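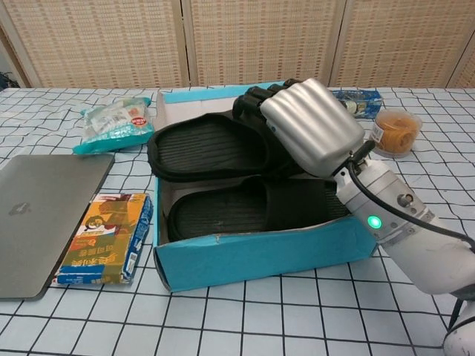 여름 신발을 넣는 날은 해마다 내가 정하지 않고 발가락이 정한다. 올해는 10월 말에 발가락이 먼저 항복했고, 나는 한 달을 더 버티다가 오늘에야 신발장을 열었다. 샌들이든 운동화든 보관의 기본은 같다. 씻고, 말리고, 상자에 넣고, 어디 뒀는지 기억한다. 대부분 네 번째에서 망한다. 통으로 된 검은 슬리퍼처럼 생긴 것은 하늘색 신발 상자 하나에 두 짝을 앞뒤로 놓으면 되니 제일 쉬운 축이고, 문제는 늘 끈 많은 샌들과 부츠다.

준비물
미지근한 물, 중성세제, 안 쓰는 칫솔, 마른 수건 두 장, 신문지, 원래 상자(버렸다면 비슷한 크기의 아무 상자), 유성펜.

1. 씻기
바닥 홈에 낀 모래부터 턴다. 욕실에서 털면 배수구가 해변이 되므로 현관 밖에서 한다. 고무나 EVA 소재는 세제를 푼 물에 칫솔로 문지르면 된다. 발바닥 닿는 면에 골이 있으면 골을 따라 한 방향으로. 가로로 문지르면 때가 옆 골로 이사만 간다. 가죽은 물에 담그지 말고 젖은 수건으로 닦는다. 나는 Gellska 가죽 샌들을 대야에 20분 담갔다가 육포를 얻은 적이 있다.

2. 말리기
그늘에서 하룻밤. 드라이기는 참는다. 접착제가 녹으면 밑창이 입을 벌리고, 그 표정은 다음 여름까지 간다. 겉이 말랐어도 끈 안쪽을 손가락으로 눌러 보고 축축하면 하룻밤 더 둔다.

3. 넣기
신문지를 구겨 발등 부분을 채운다. 너무 꽉 채우면 봄에 남의 신발이 되어 나온다. 제습제는 상자마다 한 개면 충분하다. 무거운 신발 밑에 슬리퍼를 깔지 말 것. 부츠는 눕히지 말고 세워서, 목에 신문지를 말아 넣는다.

4. 이름 쓰기
상자 옆면에 쓴다. 뚜껑에 쓰면 쌓는 순간 안 보인다. "여름 신발"이라고만 쓰면 내년 5월에 상자를 다 열게 된다. "검정 슬리퍼, 오른쪽 굽 닳음" 정도는 써야 한다. 작년에 내가 쓴 글씨는 "그거"였다.

5. 쌓기
세 단까지. 우리 집 Torkham 선반은 칸 높이가 애매해서 두 단 반이 들어가는데, 반 단짜리 신발은 아직 못 찾았다. 자주 꺼낼 것 같은 상자는 맨 위에 둔다.

자주 받는 질문 하나. 한 철 동안 한 번도 안 신은 신발도 씻어야 하느냐. 먼지만 털면 된다. 그리고 두 해째 그 상태라면 상자 말고 나눔 봉투에 넣는다. 나는 세 해째인 구두가 하나 있는데 이건 사정이 다르다.

2018년 11월 25일
엄빛나

댓글에 부츠 곰팡이 물어보신 분, 그건 글이 길어져서 따로 올리겠습니다. 우선 다른 신발하고 떼어 놓으세요.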